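The subscription that never sleeps

28 Nov 2020

My coffee comes on a schedule set by somebody else. So do the razor blades, the cat's wormer and, until last month, a box of "seasonal grains" that I was still eating in a season they had nothing to do with. I signed up for each of these of my own free will, with a card in my hand and a discount code in the other. I would like to know what I thought I was buying.

The people who sell subscriptions have an answer ready, and the answer is time. You will save time. You'll never run out of anything again. It is a good line and I have repeated it to friends. But I have kept a household going for most of my adult life and I can't remember running out of razor blades being much of a crisis. You use the old one, you look slightly worse, and the next day you go past a chemist.

I began looking into this in October, when Plundeck, the firm that sends my coffee, wrote to say that my plan had been "refreshed". The bag had gone from 250 grams to 200. The price had stayed put, and the email was very pleased with itself about that. There was a paragraph on freshness and another on the planet. The word "smaller" did not appear.

I rang them. It took 11 minutes to reach a person, who was kind and plainly reading from something. She told me that customers had asked for a more flexible bag. I asked which customers. She said it was feedback. I asked whether I could have the old bag at the old price, and she offered me a month free, which I took, and so of course I'm still a customer.

That, I've come to think, is most of the business. A shop has to win you again each time you walk past it. A subscription has to win you once and then avoid annoying you badly enough to make you look up your password. Those are very different skills and a company tends to get better at the one it practises. 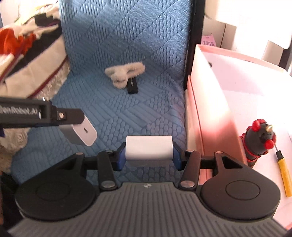 The defenders of all this point to the numbers, and there are plenty of numbers. Hiltance, which sells billing software to subscription firms and so can't be called a neutral party, put out a survey this autumn claiming that 71 per cent of subscribers are "satisfied or very satisfied" with the services they pay for. I asked for the questions. They sent me a brochure. I asked again and was sent a longer brochure, in which I found, on a page near the back, that people who had cancelled in the past year were not included. You could get a fine score for a restaurant that way, by only asking the ones who stayed for pudding.

There is also the Plindex, a monthly score of how "sticky" different services are, much quoted in trade newsletters. Sticky is meant as praise. It measures how long people stay after the introductory offer ends. What it can't tell you is whether they stayed out of love or because the cancel button was behind four screens and a picture of a sad dog. I've met the dog. He belongs to a pet food company and he comes up when you press "end my plan". I felt bad for him and pressed "pause" instead, and three weeks later a sack of biscuits arrived.

I should be fair here. Some of these arrangements are plainly good. A neighbour of mine can't carry heavy shopping and has her cat litter brought to the door. She knows what she pays and she uses all of it. People who can't get to the shops, or who would be at the mercy of one dear corner shop if they could, have done well out of regular delivery. This year especially, a lot of us found out what it was like to depend on a van. I was glad of the van. I don't take any of that back.

But the cat litter is really the milkman with a website. You pay for a thing, it comes, you use it up. The trouble starts with everything that has been made into a subscription without ever needing to be one. Iordache, a company that makes perfectly decent office chairs, now offers one by the month. I sat in it in the showroom and liked it. The monthly price was small enough that I nearly said yes on the spot, and then I did the sum on the back of their leaflet. If I kept the chair as long as I've kept my present one, I'd have bought it several times over and would still have to hand it back.

The assistant explained that I wouldn't be paying for a chair so much as for seating. I've thought about this a good deal since, mostly while sitting down. He also said the plan came with upgrades. When I asked what had been upgraded since last year's model, he said the arms.

The industry would say that I'm grumbling about choice. Nobody forces me into the monthly chair -- the full-price one is there too, further back in the showroom and without a leaflet. That is true as far as it goes. But choice works best when you're paying attention, and the whole appeal of a subscription is that you can stop. I can't be both the careful shopper of the economics textbook and the relaxed person in the advert with her feet up.

So I did what I'd been putting off and went through a year of bank statements with a pencil. It took an evening and most of a bottle of wine. I found two film services, one of which I believed I had cancelled. I found a meditation app, which I had opened twice. I found a charge for cloud storage holding, as far as I could work out, a second copy of the photographs held by my other cloud storage. The total came to £115 a month. I had guessed £50, and I'd thought I was guessing high to be on the safe side.

The gap between those two figures bothered me more than either of them. I don't think of myself as careless. I know what bread costs. I'll cross the road for cheaper petrol. Yet more than half of what I was paying had slipped out of my head completely, a few pounds at a time, on different dates, under company names that bore little relation to what was on the box.

Cancelling took far longer than joining had. The film service let me go in two clicks, and I'll probably go back to it one day for that very reason. The meditation app wanted to know how I was feeling. The grain people required a phone call, in office hours, to a line that closed for lunch. I had joined them at midnight on my phone in the bath.

There's talk of rules. A cancel button as easy to find as the join button would be a start, and so would a yearly letter, on paper, setting out what you've spent. I asked Plundeck whether it would support either. It said it was always listening to its customers. I don't expect much from the rules if they come, as the sort of firm that put the dog there will find somewhere else to put him. But I'd like to see it tried.

I'm down to four now. The coffee is one of them. I meant to cancel after the free month, and I had the page open, and then a bag came through the door and it was rather good. The next one is due in a fortnight. They've written to tell me the plan is being refreshed.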